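Equipment Review: Tillelero Remote Demonstration Kit

Prepared by Aisling Flanagan and Kanini Mushi
2018-09-24

The Tillelero kit allows an operator to show a robot arm a task by remote control. The operator moves a pair of hand levers, the arms follow, and the Hivel software records each demonstration for later training. The institute assessed it on the servicing of desktop computers, a task that demands small movements in a confined space. Over the review period, 19 operators recorded 200 demonstrations.

Views from the wrist cameras and the fixed camera, computer servicing task:
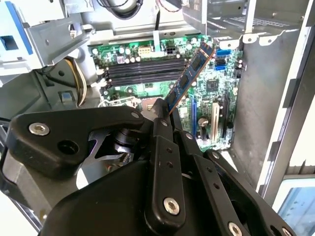
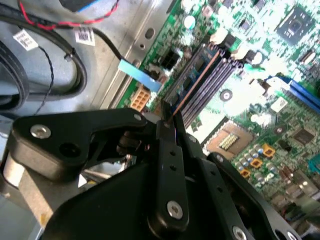
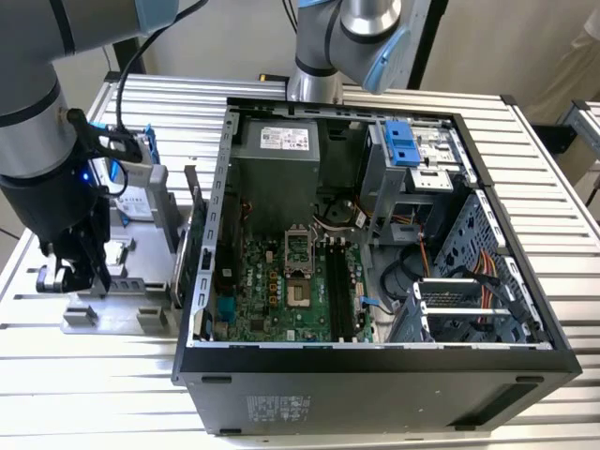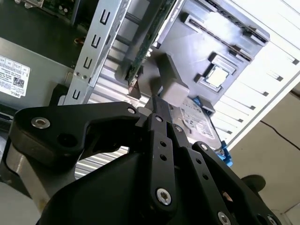 Operators became competent quickly, most of them within three sessions. The levers are well balanced, and fine adjustments are passed to the gripper without noticeable delay. Force feedback is weak. Several operators, Xiaoqing Zeng among them, reported that they could not feel when a memory module had met its slot and had to rely on the wrist view alone.

The recording software is dependable but slow to export. Faulty demonstrations cannot be trimmed and must be deleted whole. The printed manual covers calibration poorly, and staff should allow a full morning for it.

The kit is recommended for teaching laboratories with a technician available. Departments requiring reliable force feedback should wait for the revised levers, which the supplier expects to release in May.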